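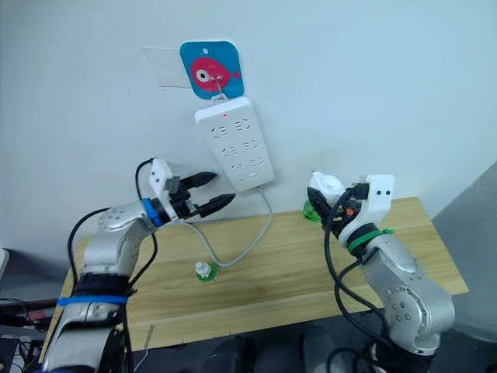
Frequently Asked Questions: Furnished Rooms at Skulis House

1 June 2018
By Hanne Savolainen, Residence Office

These answers apply to all residents of Skulis House, including those on short summer agreements. Where an answer differs from your signed agreement, the agreement takes precedence. Residents of the Nimside building should consult their own office, as several of the rules there are different.

When may I move in?

Rooms are available from 3 p.m. on the first day of your agreement. Keys are issued at the Residence Office on the ground floor upon presentation of photo identification. If you expect to arrive after the office has closed, please write to us at least two working days ahead so that your keys can be left with the night desk. Keys will not be handed to friends or relatives without written permission from the resident named in the agreement.

How much is the deposit, and when is it returned?

The deposit is $300 for a single room and $200 per person for a shared room. It is returned by bank transfer after the room has been inspected and any unpaid charges have been settled. Residents moving abroad should give the office full bank details before departure — transfers returned to us for lack of information can take several weeks to reissue.

What furniture is provided?

Each room contains a bed, a mattress, a desk, a chair, a wardrobe, and a set of shelves. Bedding, towels, and kitchenware are not supplied. Residents may bring small items of their own, such as a lamp or a bookcase, provided that the door opens fully and the window can be reached. House furniture must remain in the room to which it is assigned.

May I put things on the walls?

Yes, within limits. Nails, screws, and mounting tape intended for permanent use are not permitted. Removable adhesive hooks are allowed on painted walls. Residents should check the weight stated on the package, clean the wall, and let it dry before applying the hook. The same rule covers posters, calendars, and mirrors. Nothing may be attached to the door, the window, or the ceiling. 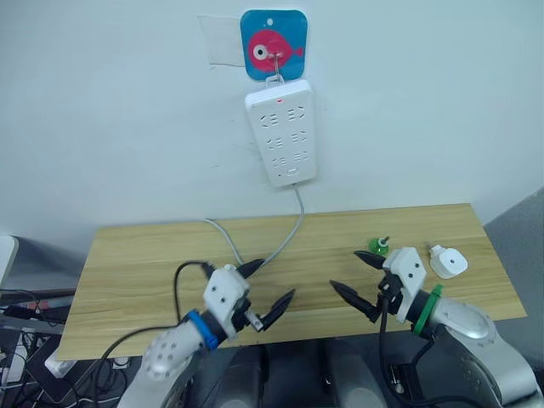

When removing a hook, follow the maker's directions and pull slowly. Paint that comes away with the adhesive will be treated as damage, and the cost of repair will be deducted from the deposit. Marks that were present when you moved in should be entered on the room condition form, which must be returned within three days.

May I use a power strip?

One power strip per room is permitted. It must be undamaged, approved for use in this country, and plugged directly into a wall outlet. Connecting one strip to another is prohibited. Cords should be kept clear of walkways and must not be placed under rugs or mattresses. Heaters, hot plates, and refrigerators may not be run from a power strip at any time.

Is cooking allowed in the rooms?

No. Shared kitchens are located on every floor and are open at all hours. An electric kettle may be kept in the room if it switches itself off. Food left in the shared refrigerators must carry a name and room number; unmarked food is discarded on the last working day of each month.

How do I report a repair?

Please complete the repair form at the Residence Office or leave a message on extension 293. State the room number, the nature of the problem, and whether staff may enter in your absence. Water leaks, broken locks, and electrical faults are given priority. Other repairs are handled in the order received — this can mean a longer wait in June, when many rooms change hands.

Repairs are arranged by Kauko Peltonen, Building Supervisor. Residents are asked not to attempt repairs themselves or to hire outside workers.

May I have overnight guests?

A guest may stay for up to three nights in any month with the agreement of all roommates. Guests must be signed in at the night desk, and the resident is responsible for their conduct.

Who can enter my room?

Staff may enter with 24 hours' written notice for inspection or maintenance. No notice is required in an emergency.
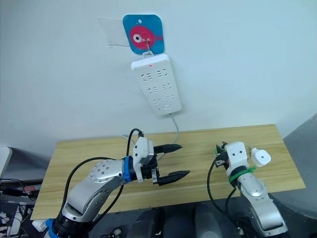
What must I do before moving out?

Give written notice one full month in advance and book an inspection time with Ebise Ejigu at the Residence Office. On the day of departure, the room must be empty of personal belongings, swept, and cleared of trash. All keys must be returned in person. A replacement fee is charged for each missing key.

How can I appeal a charge?

Appeals should be made in writing to Drahomíra Sýkora, Head of Housing, within 14 days of the date on the notice. Please attach a copy of the room condition form and any receipts. A written reply will be sent to the address you provide.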